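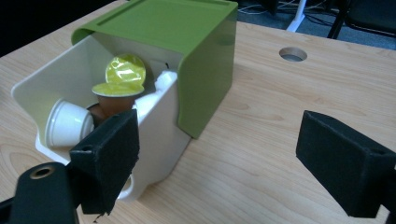
**Software Engineer, Manipulation (perception and planning)**
Graketti, Robot Learning Team
Full time, start in September or as agreed

Graketti is a small company that writes software for robot arms. We do not build the arms. Our customers buy them from other firms, put them on a table or on a cart, and then they need the arm to do something useful with small objects that were never designed for robots. Coffee capsules, for example, or tea bags, pill boxes, spare keys, sugar sticks. Our part is everything between the camera and the motor command.

The team has seven people at the moment, and we are looking for one more engineer. You will work mostly on Skomard, our software for planning short tasks with two fingers. If you have already spent evenings asking why a grasp works from the left side and fails from the right side, you will feel at home with us.

## What Skomard does now

Skomard takes demonstrations which people record with a hand-held gripper, and it turns them into motions for a real arm. The hand-held gripper has the same fingers and the same pads as the one on the arm, so the pictures from both look almost the same to the model. A person picks up a capsule, puts it back, opens a tray, closes it. We record the camera view, the pose of the gripper and the opening of the fingers. Then the training begins, and after the training the long part, where we find out what the model has understood wrongly.

The first version was written in a hurry for one customer, Celtasov, who needed a kitchen counter task for a trade show. It did what it should do there, but it has many places where a number was put by hand into the code. The second version is cleaner. The planner and the learned policy are now two separate processes, they talk over a simple message format, and each of them can be tested alone. We want to release this version to all customers in the spring, and this is the main reason for the new position.

## The problems you would work on

**Shiny lids.** Foil is difficult. The highlight moves when the camera moves, and our pose tracker follows the highlight and forgets the object. We have tried masking, different exposure and a second tracker which looks only at the edges. The edge tracker is the best so far, but it is slow, and it loses a white object inside a white tray. You would take over this work from Zuzanna Wasilewska, who leads the perception side and who will stay available for all your questions.

**Objects that touch each other.** When three capsules are in one tray, the fingers have not much space. The policy must choose which one goes first, and sometimes the right answer is to push a little before grasping. The planner today does not know the word "push". It knows approach, close, lift, place and open. We have a design for adding contact moves and about half of a prototype.

**Things that are partly under a cover.** A drawer or a tray can hide a part of what it holds. We need an honest estimate of what is free and what is unknown, and we need the planner to treat these two cases differently. At present unknown space counts as occupied. It is safe, but then the arm refuses many grasps that any child would do.

**Timing.** Camera frames, gripper opening and arm pose come from three clocks. We correct the delay once, at startup, and after a long session it is visible in the data that the correction is no longer good. It is not exciting work, but everything else depends on it. The person before you will thank you, and so will the person after you.

**Tools for looking at data.** Our viewer can play a recording forward and backward, show the fingers' path and mark the moment of contact. It can not compare two recordings side by side, and we ask for this almost every day. If you like to make tools for colleagues, you can have this project as your own from the first month.

## A usual week

We have a short meeting every morning at 9:30, standing, in the lab. After this most people have no meetings until lunch. Each engineer records some demonstrations with his or her own hands, also the senior ones, also the person who leads the team. We think it is hard to write good software for this data if you never felt how the gripper stops before it reaches the corner of a box.

The training jobs run overnight. In the morning you look at the results, choose the failures that are interesting and write down what you see. We keep a shared failure log in plain text. It has now more than 2,000 entries, and a new colleague usually reads in it during the first week, because it explains our decisions better than the documentation does.

Code review is friendly and strict. We ask for small changes, a test where a test makes sense, and a comment where the reason is not clear from the code. Every change to the planner must pass 400 recorded cases before it goes to a real arm. If one case gets worse, we talk about it, and sometimes we accept it — but it must be written down who decided and why.

The code is mostly C++ for control and Python for training and tools. The control loop runs on Linux with a real-time kernel. You do not need to know all of it on the first day.

## What we ask from you

- A degree in computer science, robotics, physics or similar, or work that shows the same knowledge. We do not check the paper if the code is good.
- At least two years of work with real sensors or real robots. A long university project can count for this.
- Good C++ or good Python, and the will to become good in the other one.
- You understand coordinate frames and you are not annoyed by them.
- You can explain a technical problem in simple English, in writing. Our team has five mother tongues, so nobody expects perfect grammar. I wrote this page, so you can judge the level.

It would help us, but it is not required, if you know one of these things: camera calibration, pose estimation for reflective objects, imitation learning, motion planning with contact, real-time Linux. Please do not wait with your application until you know all of them. No person in our team did.

For this position you should not expect to write papers as the main work. We publish a little when a result is finished and the customer agrees. If publishing is your first goal, our partner lab at Witkowska has research positions, and we can forward your documents there if you tell us.

## What we offer

- A permanent contract with a trial period of three months.
- Working hours of your choice between 7:00 and 19:00. We ask you to be reachable from 10:00 to 15:00.
- Three days per week in the lab. The other days you can be at home or come in, as you like. In the first month we recommend to be here more often, because the hardware is easier to learn with somebody next to you.
- A budget for learning each year, for courses, books or one conference. You decide, and you tell the others what you learned.
- Help with the move and with the documents if you come from another country. Most of us have done this also and we remember how many forms it was.
- Your own desk and a test table that you share with one colleague. It sounds like a small thing, but in my last company eight people were waiting for one robot.

The salary depends on your experience. We tell you the range in the first call, before you invest more time. Part-time work from 80 percent is possible. Please say it in your letter, it has no influence on our decision.

## How to apply

Send us these documents in one PDF:

1. A CV, maximum two pages.
2. A short letter. Half a page is enough. Please write about one bug or failure on a real machine that took you a long time to understand, and how you found it in the end. We read this part first.
3. A link to code, if you have something that is allowed to be public. If all your work is closed, write this and we will find another way.

No photo and no date of birth, please.

The application form is on the Graketti careers page, under the reference "Skomard planning". We read the applications as they come in, and the position stays open until we find the right person. You will get an answer from a human, also when the answer is no.

## The steps after this

First is a call of 30 minutes with Zuzanna and me. We talk about your work and about ours, and there are no puzzles.

Then comes a practical task. You get one recording from our data with a known problem in it, and a small program that can play it. We ask you to find the problem and describe how you would fix it. You do not have to fix it. Please do not spend more than three hours. We pay for this time, whatever the result is.

The last step is a day in the lab, or a half day by video if the travel is too difficult. You will record some demonstrations with us, look at what the model does with them, have lunch with the team and ask your questions. We pay the travel and, if needed, one night in a hotel. After the visit you will have our decision within one week.

If something is not clear, write to us through the contact field on the same page before you apply. Questions about visas, about part-time or about the technical side are all welcome, and they go directly to the team.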